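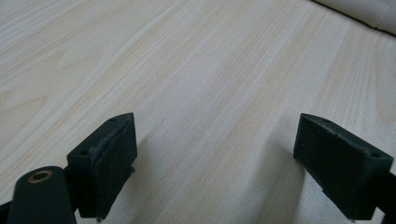

Glove day at Sturkstead: the table and the packing

Right, this page is mostly me going on about a table and some gloves, with a bit of the how-we-do-it thrown in for anyone who fancies joining us.

The table first, as I'm unreasonably fond of it. It's the pale one, the Korwood, and I could look at that grain all day. It runs across on the slant in long lazy waves, cream then tan then nearly white, and over towards the left there are a few curvy bits that look like little flames. I picked it out of the Trostow clearance list back in February and was sure it would turn up looking nothing like the picture (I've been had before, ask me about the stools). I love it. The old table was dark brown and I spent half my life hunting for navy gloves on it.

It's a good height for packing too, if you're about my size. Taller people tell me they'd like another few inches under the legs, and I've said I'll look into blocks, and I will, once I've found the tape measure.

Now the gloves. The plain beige knit ones are what we use for the basic packs, and they always start out flat on the table: one lying sideways with the fingers pointing right, the other next to it with its fingers spread away from you, so the pair makes a sort of wonky L. The white box with no lid lives on the left. It sticks out over the side a touch, and there's the little round cable hole near the back, which I have never once put a cable through.

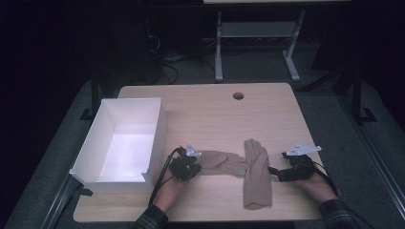

My own method, for what it's worth: smooth each glove from the cuff up to the fingertips, lay one on top of the other with the thumbs matching, fold once and pop it in. Don't roll them! Rolled gloves spring open again and you lose half your space. I know some of you are devoted rollers and I'm not going to fall out over it, but the folded ones do sit better.

Fold towards the cuff, by the way. If you fold towards the fingers you get a fat end and a thin end, and after a couple of layers the whole lot starts leaning.

We had 200 pairs to get through this time, same as the last order, and the plan is to send them out in bundles of 5. The labels are the Giáp ones again, the cream card with the hole in the corner. I'd still like a nicer string to go with them. The stuff we've got frays if you so much as look at it, so if anybody has a ball of something decent sitting in a drawer, bring it along, any colour except orange.

Next lot is children's sizes, which are much fiddlier but very sweet when they're all stacked up. Come along if you're free, the kettle will be on and there's plenty of room at the table. Please bring your own mug, we're down to two with handles.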